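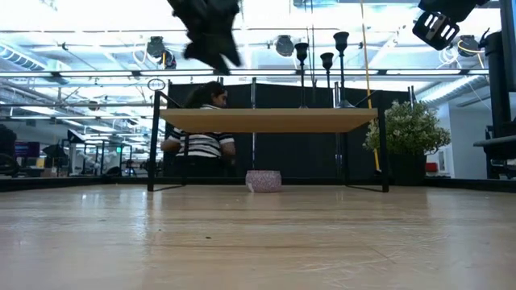 Chapter 17
Raised Shelves on Work Surfaces

17.1 Purpose of the raised shelf

A raised shelf is a board carried on a frame and set on a table or counter. It divides the space over part of the table into two levels. The upper level is open above and suits tall or unstable items that must stay in view. The lower level is limited by the clearance, defined as the vertical distance from the table surface to the underside of the board.

Throughout this chapter the reference case is a wooden board on a thin black metal frame. The items to be arranged are small: bowls, low round containers, a plant and candle holders of unequal height.

Clearance is measured at the lowest point of the underside, including any crossbar. In the Clodholm tables, used in the exercises, a clearance of 257 mm is given for a board 536 mm long. A bowl may be stored below the board if its height, plus the space needed for the hand, is less than the clearance.

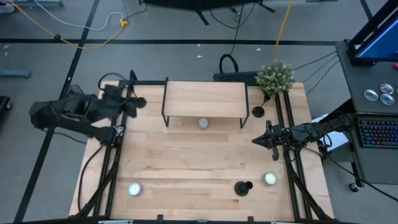 Width is treated in the same way. The usable width of the lower level is the distance between the inner faces of the legs, and it is always less than the length of the table on which the shelf stands. Items that do not fit between the legs remain on the open table, where they take up working area. The ratio of occupied area to total area is called the surface load.

Ghumman's rule, after Nighat Ghumman, states that the lower level should be filled first and the upper level last. Section 17.4 discusses the exceptions. 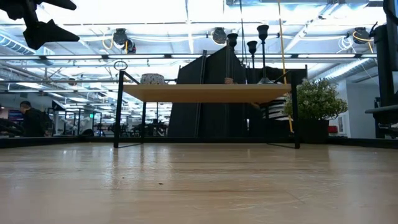

17.2 Order of items on the upper level

Items on the board are placed by height and by width of base. A low container has a wide base for its height and may stand near one end. Goblet-shaped candle holders on slender stems are more easily tipped and should be set down last, with a gap between adjacent cups. When the holders differ in height, the order of heights is recorded before the shelf is cleared.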